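Part-time front desk and guest support, Plendavmont guesthouse

Home > Work with us > Open positions

Start: January. Hours: 20 a week to begin with, could go up in summer
Reports to: Heiðrún Eyvindsson, house manager

We need one more person at the desk. Mostly evenings, 3 pm until late, plus a morning here and there when someone is off. It's a small place up the hill from the Andano bus stop, busy in ski season, busy again in July, quiet enough in between that you can get through a book. Guests are families, hikers, a lot of school groups and people passing through on thier way to the coast.

What you'd be doing

Checking people in and out. Answering the phone and the email inbox. Taking payments, closing out the register at night, leaving a note for the morning person. Printing bus times. Finding the extra blankets. Telling people where to eat – we have a list but it helps if you've tried a few of them yourself.

You'd also help turn over rooms on heavy days. Not every shift. When a group of 40 leaves at ten and the next one wants in by two, everybody carries sheets, Heiðrún included. Fresh towels, floors, counters and mirrors wiped down, trash out, then a quick look around before you mark the room as ready in Hikari (our booking system, we'll teach you, takes maybe an afternoon).

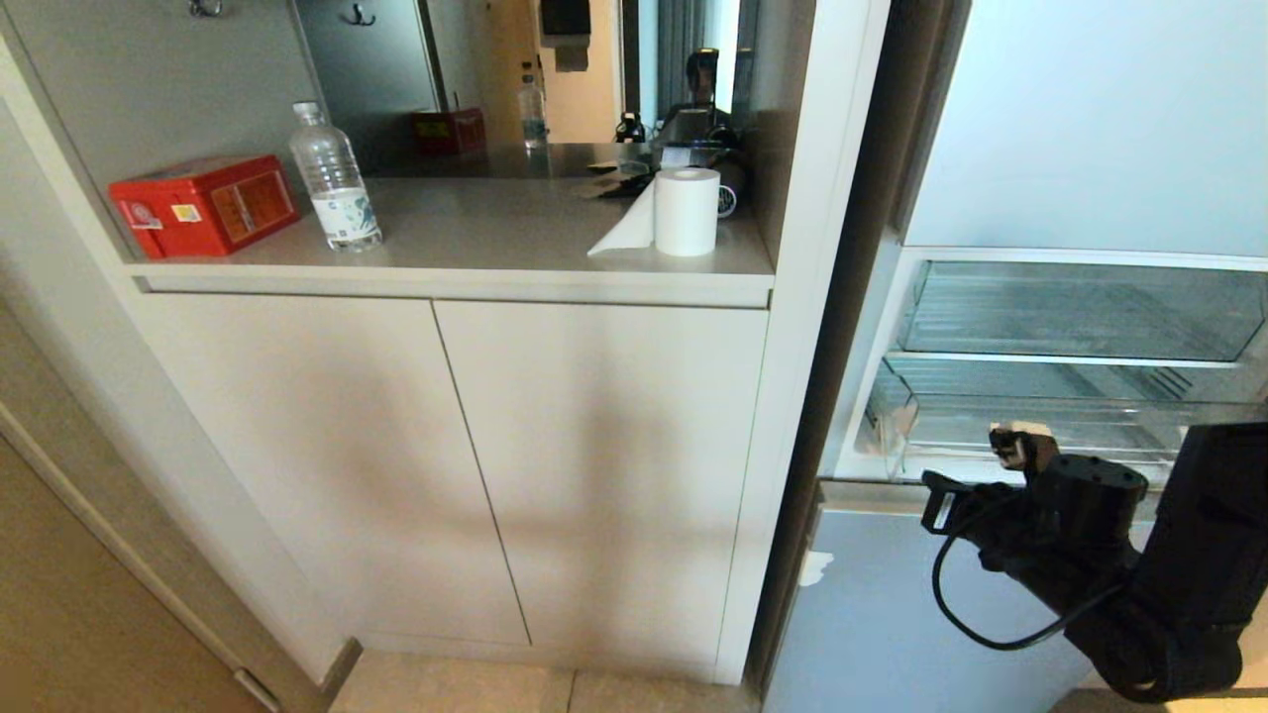 Counter and mirror with paper towels and a water bottle.

What we're looking for

Someone who likes people and can stay calm with a full lobby and the phone ringing. Good spoken English. A second language is a big plus, Spanish or German most of all. Hotel or restaurant experience is nice but we've hired people straight out of school and it went fine. You should be OK with stairs, we have 3 floors and no elevator. Basic computer skills. Driver's license useful for the airport run but not required.

You need to be 18 or over becuase of the late shifts and you need to be able to work most holidays. Please don't apply if you already know you're away in February, that's our worst month.

What you get

Hourly pay, posted on the notice at the desk and sent to anyone we interview. Tips from the group bookings are split evenly. Dinner on evening shifts. Staff rate on rooms for your family. A 400 dollar bonus if you stay through the end of the season. Bus pass covered. No staff housing right now, sorry – we're working on it with Hviid, who own the building next door, but don't count on it for this winter.

Training is two paid weeks alongside whoever is on.

How to apply

Send a short email with your resume and which evenings you can't do. A cover letter is fine but keep it short, half a page. Put "desk 91" in the subject line or it ends up in with the bookings. Or just drop it off in person, any time after 3, ask for Heiðrún.

We read everything and try to answer within a week. Interviews are at the guesthouse, roughly 20 minutes, then a walk through the building. Two references if we get that far. Position stays open until filled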